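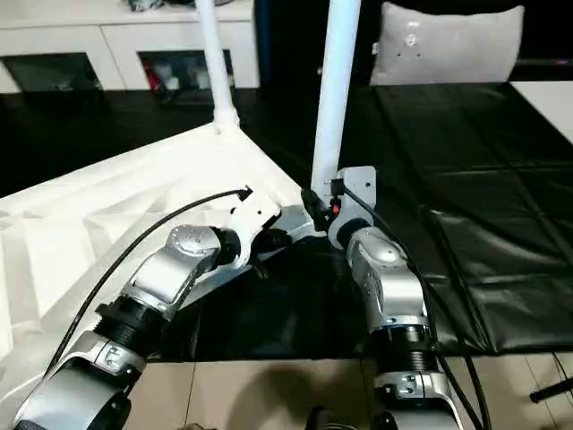 Mirjam Reisinger

6. Two-arm holds and the wrist view

This section covers the coupled hold, where both arms have a grip on the same object and the controller has to stop treating them as strangers. It assumes you have finished section 5 and that each arm will move on its own, to the place you asked for, at the speed you asked for. If one of them won't, two of them together will be a great deal worse, so go back.

You will need Prirnivo version 2 with the Platbridge service running, a head view and both wrist views. The planner must be set to Lombardi. The older planner still appears in the menu, where it accepts your settings politely and ignores the coupled ones.

6.1 Before you couple the arms

1. Start Platbridge first, then Prirnivo. The other order also works, apart from the wrist views, which come up black and stay that way until you restart everything in the order given here.

2. Open the Arms page and check that left and right are the right way round. Jog the left arm's last joint by a small amount and watch the arm itself, with your eyes. The screen will agree with whatever you have told it.

3. Run the joint zero check. Both rows should go green. Amber means the check passed but took longer than it liked. You can carry on with amber, though Karthikeyan Varma, who wrote the check, would like it known that he wouldn't.

4. Look at the cables. Each gripper cable should have enough slack to follow the arm through its whole reach, and should run down the outside of the arm, away from whatever is being held. The planner knows nothing about cables. As far as Lombardi is concerned, they do not exist, and it will plan a lovely smooth path straight through one.

5. Clear the floor between the arm bases. The collision model includes the floor as a flat plane with nothing on it.

CAUTION: The soft stop on the Arms page ends the current motion. It does not open the grippers. If something is trapped, use the hardware stop and then the release procedure in section 9. Read section 9 before you need it.

6.2 Setting up a coupled hold

Frames, stands and anything else built from poles are good practice objects, and bad ones, for the same reason. They are stiff in some directions and give in others, and the controller can't tell which from looking.

1. Bring each gripper to its contact point separately, in single-arm mode. Choose points near a joint or the foot of a pole, where the structure moves least. Mid-pole looks tidier in the head view and behaves like a fishing rod.

2. Close the first gripper. Wait for the force trace to settle.

3. Close the second gripper. The first trace will jump. This is the object passing on the news.

4. On the Hold page, press Capture. Prirnivo stores the position of one hand relative to the other and treats that as the shape to be kept. It does not know what the object is, and it won't notice if you have captured two hands holding two different things. Elisa Testa has managed this with a folding rack and the bench next to it.

5. Set Internal force limit to 40 per cent. This is the amount by which the arms are allowed to squeeze or stretch the object between them, as a share of the full gripper rating. The default is higher, and was chosen on a steel bar.

6. Choose a leader. The leader follows the planned path and the other arm keeps the captured shape. If you leave it on Auto, the arm with more free travel is picked at the start of each motion, so the leader may change between motions. That is allowed, but it makes the logs hard to read.

7. Press Couple. Both arms will make a small adjustment. Keep your hands out until the status line says Held.

Note: If the status line says Held and then, a moment later, Holding, the controller has lost the captured shape and is trying to get it back. Yes, the two words should be less alike. The request has been open since September.

6.3 Loose covers and other soft trouble

Fabric is the most common cause of a bad hold that looks like a good one. A wrinkled cover draped over a frame gives the head view a surface that has very little to do with the structure underneath it, and the fitter will try to explain every crease.

Where you can, take the cover off. Where you can't, draw a mask over it on the Head View page and tick Exclude from fit. Leave the poles and bars you mean to grip outside the mask. Be generous at the edges, as cloth moves when the frame does and the mask stays where you drew it.

White cloth in front of a white frame gets its own paragraph. The edge finder works on contrast. Given white on white it will either find nothing, which is fine, or find one confident edge along a fold, which is not. Check the overlay before every motion until you trust it, and then for a bit longer.

6.4 Wrist exposure on pale parts

The wrist views take over from the head view for the final approach. They sit close to the work, and so does their idea of what a correctly exposed picture is. With a dark gripper and a dark mat in view, automatic exposure brightens everything to suit them, and a pale plastic part loses its edges exactly where you want to put a finger.

1. On the Wrist View page, turn on Show clipped areas. Anything blown out is painted over in stripes.

2. Move the gripper to its approach pose, next to the edge or wall it is going to touch. Setting exposure from the home pose is quicker and useless.

3. Switch Exposure to Manual.

4. Bring the exposure down until the stripes have left the edge you care about. Ignore the rest of the part. A large glaring patch well away from the contact point does no harm, and chasing it will cost you the shadows.

5. Check that you can still see the fingertip against whatever is behind it. A black finger over a dark grey background needs some light left in the picture. If you have lost the finger, come back up a little.

6. Set Average over to 16 frames. This steadies the edge at the price of a slight lag, so keep the approach speed at Slow.

7. Press Store with pose. The setting is saved for this approach pose only. Pressing Store on its own saves it for everything, including the jobs your colleagues set up.

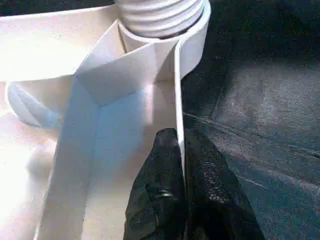
Figure 6-2. Wrist view: fingertip close to the divider wall, glare at the left.

With moulded parts, pick your edge with some care. A thin wall with a sharply lit top is the best thing you can offer the edge finder. Screw threads are the worst. Every ridge is an edge, they are all much alike, and the tracker will hop from one to the next like someone changing queues at the post office. Mask threaded necks in the wrist view even when you are not going near them.

Creased or folded inner walls come somewhere in between. The bright and shaded faces give usable lines, but the lines shift if the lamp is moved. If somebody tidies the bench overnight, repeat from step 2.

Scuffs and stray fibres on a dark mat can also come up as thin white lines. Raise Minimum edge length until they drop out of the overlay. If your divider wall drops out too, you have raised it too far, and the mat needs a clean.

6.5 Error 289

You will meet error 289. Its full text is "Contact expected, not confirmed", and it means that the wrist view believes the finger is touching something and the force trace disagrees.

Work through these in order:

1. Look at the wrist view. If there is a visible gap, the tracker has locked on to the wrong edge. Mask the wrong one and retry.

2. If the finger seems to be pressing close, lower Contact threshold by one notch. Soft fingertips swallow light forces.

3. If the threshold is already at its lowest, check the force zero. It drifts if the gripper was closed when Prirnivo started.

4. If the error appears only when the arms are coupled, uncouple, retry with one arm, and compare the traces in Platbridge. A contact that vanishes on coupling usually means the other arm is taking the load.

Do not tick Ignore contact errors. The box was added by Gianni Ruggiero for a trade demonstration at Fledport, it does exactly what it says, and the gripper fingers are now a stocked spare.

6.6 Ending a hold

1. Support the object, or make sure that it stands without help.

2. Press Uncouple. The arms stay where they are and the squeeze is let off slowly.

3. Wait for both force traces to flatten.

4. Open the follower first, then the leader.

5. Back each gripper straight out along its approach line before any other move. Lombardi will offer a shorter route. Decline it.

6. Save the log under a name that is not "test". Asif Mohmand looks after the log server and deletes anything called "test" at 2 in the morning, without malice.

Carry on to section 7 for moving a held object along a path. If you only need to hold it still, skip to section 8.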